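누르켈, 시뮬레이션 전용 조작 소프트웨어 공개… 현장 수치는 여전히 빈칸

2024년 3월 26일

로봇 제어 소프트웨어 업체 누르켈(Nurkell)이 물체 집기와 옮기기를 위한 계획 소프트웨어 '오산스카(Osanska)' 새 판을 내놓았다. 가상 환경에서 모은 시연 2,200건으로 인식 모듈을 학습시켰고, 경로 계획기와 인식 결과를 한 루프로 묶었다는 것이 회사 설명이다. 회사는 "실제 로봇에 곧바로 옮길 수 있는 수준"이라고 주장한다.

발표 자료만 놓고 보면 성적은 좋다. 시뮬레이션 시험 508회 가운데 488회를 성공으로 집계했다. 다만 무엇을 성공으로 쳤는지가 분명하지 않다. 자료에는 물체가 목표 영역에 들어오면 성공이라고만 적혀 있고, 도중에 떨어뜨렸다가 다시 집은 경우를 어떻게 처리했는지는 나오지 않는다. 시험에 쓴 물체와 학습에 쓴 물체가 얼마나 겹치는지도 공개하지 않았다.

누르켈이 특히 강조하는 부분은 렌더링이다. 광택 있는 표면의 반사와 질감을 살려 영상을 만들었으니 실제 카메라 영상과의 차이가 줄었다는 논리다.
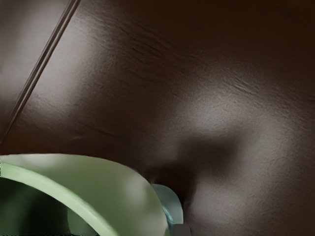

그러나 화면이 그럴듯한 것과 접촉이 맞는 것은 다른 문제다. 마찰 계수, 관절 유격, 통신 지연은 렌더러가 아니라 물리 엔진과 제어기가 책임지는 영역인데, 이번 자료에서 이 항목에 할애된 분량은 한 쪽이 채 되지 않는다. 물체가 일부만 보일 때 자세 추정이 얼마나 흔들리는지에 대한 표도 없다. 추정이 조금만 어긋나도 계획기는 잘못된 위치를 향해 매끄러운 경로를 만들어 낸다.

셀리덤(Cellitham)에서 조작 계획을 연구하는 한재인 씨는 자료를 읽고 나서 "성공률보다 실패한 시도의 로그를 먼저 보고 싶다"고 말했다. 인식이 틀린 것인지, 계획기가 해를 찾지 못한 것인지, 제어 단계에서 미끄러진 것인지 구분되지 않으면 다음 판에서 나아졌는지도 판단하기 어렵다는 것이다. 한 씨는 난수 시드를 5개만 써서 평가한 점도 지적했다.

누르켈은 물류 설비 업체 코르데이로(Cordeiro)와 실기 시험을 준비하고 있으며 결과를 12월에 내겠다고 밝혔다. 시험 대수와 작업 조건, 사람이 개입한 횟수를 함께 공개할지 묻는 질문에는 "검토 중"이라고만 답했다. 도입을 저울질하는 업체라면 그때까지 계약을 서두를 이유가 별로 없어 보인다.

기사 제보 및 문의: 편집부 | 무단 전재 및 재배포 금지 | 맨 위로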